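2021년 6월 22일
작성: Kasun Marikar

Brirnarville 숙소 온수·침구 점검 기록

Wiltero 예약 화면에 올린 설비 항목과 실제 상태를 맞추는 작업 중. 어제까지 주방과 위성 수신 쪽은 정리했고 오늘은 온수, 건조기, 침구 순으로 진행. 1층 독립 출입 객실만 대상. 2층은 투숙객 퇴실 후로 미룸.

1. 온수

샤워기 수전을 최대 온수 위치로 돌리고 토출 온도가 안정될 때까지 걸린 시간을 측정. 첫 측정 100초. 안내문에는 "바로 온수 사용 가능"이라고 적혀 있는데 이 값으로는 유지하기 어려움. 배관 길이가 원인으로 보이지만 확인은 못 함. 보일러실에서 욕실까지 배관이 외벽을 따라 돌아가고, 보온재가 두 군데 벌어져 있음. 벌어진 곳은 테이프로 임시 처리.

임시 처리 후 재측정은 하지 않았음. 배관이 아직 데워진 상태라 비교가 안 됨. 내일 아침 첫 사용 전에 같은 조건으로 다시 잴 것. 수전은 같은 위치, 세면대 쪽은 잠근 상태.

샤워 헤드는 분해해서 구연산 용액에 담갔다가 헹굼. 노즐 막힘은 가장자리 쪽에 집중. 패킹은 경화가 시작된 상태라 교체 품목에 올림. 규격 표시가 닳아서 읽히지 않으므로 실물을 들고 가서 맞춰야 함.

2. 건조기

Tekleab 제품. 시트 한 벌, 표준 코스로 돌렸을 때 종료 후에도 모서리 고무밴드 부분이 눅눅함. 필터는 깨끗했고 배기 호스가 벽 쪽에서 눌려 있었음. 본체를 앞으로 당겨 호스를 편 다음 같은 시트를 다시 적셔 탈수 후 돌림. 이번에는 고무밴드까지 마름. 본체 앞면이 문틀 선보다 나오게 되어 세탁실 문이 끝까지 열리지 않는 문제가 남음. 꺾임 각도가 작은 연결구가 있는지 Nosipho에게 문의해 둠.

소비전력 표시는 3000W. 같은 회로에 전기주전자가 물려 있음. 동시에 쓰면 차단기가 떨어질 가능성이 있어 주전자 자리를 반대편 콘센트로 옮김. 안내문의 주방 사진도 교체 대상.

3. 침구

퀸 사이즈 시트 6벌 보유. 그중 두 벌은 세탁 수축으로 매트리스 모서리에 걸치지 않음. 객실용에서 빼고 소파베드 덧깔개로 돌림. 소파베드 쪽은 프레임 힌지에서 소리가 나서 윤활제를 소량 도포. 펼친 상태에서 좌우로 체중을 실어 보니 소리는 없어졌으나 왼쪽 다리 고무캡이 헐거움. 바닥에 긁힌 자국이 이미 있으므로 캡부터 먼저 구할 것.

수건은 큰 것과 작은 것의 비율이 안내문과 다름. 안내문 쪽을 고치는 것으로 결정.

4. 무선 인터넷

Grurusix 공유기, 거실 선반. 침실에서 문을 닫으면 속도가 눈에 띄게 떨어짐. 채널 변경만으로는 차이 없음. 선반 아래 칸에서 위 칸으로 옮긴 뒤에는 침실에서도 영상 재생이 끊기지 않았음. 측정 도구 없이 본 것이라 참고용. 객실 안내 카드의 비밀번호 표기에서 숫자 0과 영문 O가 구별되지 않아 서체를 바꿔 다시 인쇄해야 함.

5. Nosipho Matlala 의견 (오후에 받음)

- 온수 문구는 측정값이 확정될 때까지 화면에서 내리자는 의견. 동의. Wiltero 관리 화면에서 해당 줄만 비공개 처리함.
- 건조기 연결구는 재고 목록 456번 품목이 맞을 것 같다고 함. 직경 확인 전이라 주문은 보류.
- 1월에 교체한 욕실 환풍기 영수증을 아직 못 찾음. 보증 기간 확인에 필요.

남은 일

내일 아침 온수 재측정
샤워 패킹, 소파베드 고무캡 구입
배기 연결구 직경 확인
안내 카드 재인쇄
보온재 정식 교체는 배관 업체 일정에 맞춤. 임시 테이프가 열에 들뜨는지는 재측정할 때 같이 볼 것.

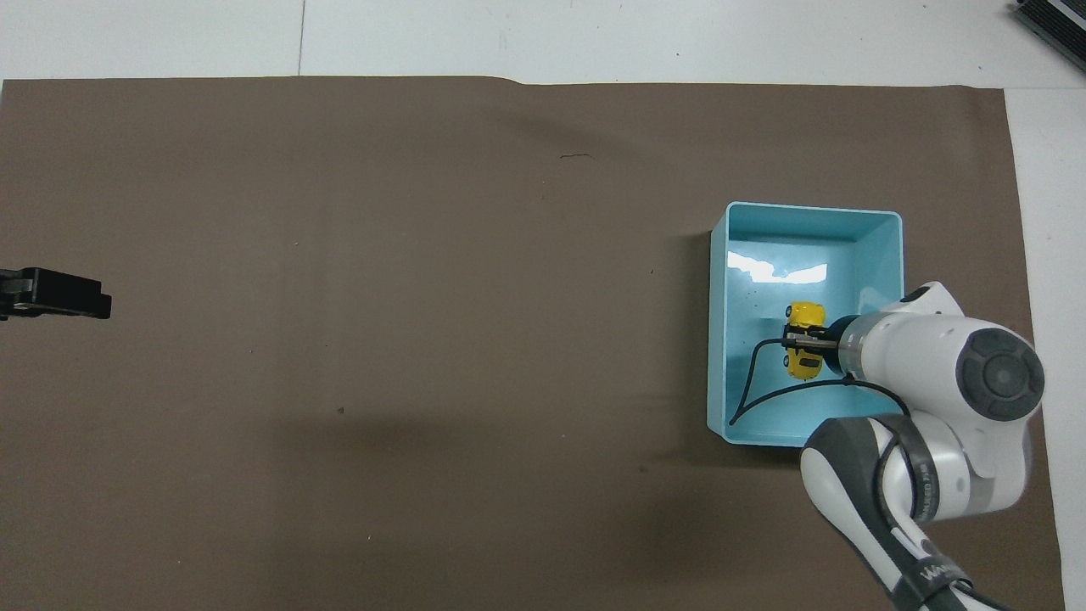 분류: 작업 노트 / 숙소 설비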